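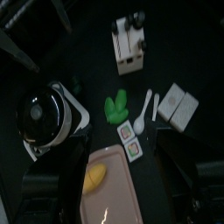

Toy pot with a domed lid on a dark tabletop.

I've been stuck in the sewers of Stivero for 10 evenings now, and I'm having the time of my life. If you missed it, Stivero is a fan-made hack of Inberg, the old side-scroller where you run around a flooded castle with a lantern and a bad jump. Same lantern, same jump, but the map has grown to 600 rooms and I swear half of them look alike!

My advice is to draw your own map. I tried going without one (pride, mostly) and walked in circles past the same broken bridge until my thumbs hurt. You want the rope before you go anywhere near the Ojo tower, and the rope is hidden behind a wall that doesn't look like a wall. Bomb everything – and then bomb the ceiling.

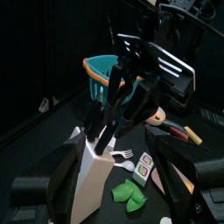
Bello Ekpo told me I was doing it all wrong, that the rope can wait and the smart move is to grab the double lantern in room 27 and sneak under the tower while the guards sleep. I tried it. I died 2 times on the stairs, and on the next go I slipped right through and came out in a garden I'd never seen, with a save point and the loveliest music in the whole hack.

So now I have both routes on my map, in two colors of pen, and no clue which one gets me to the last boss. The Atance key is still missing, too. I'm going back in tonight.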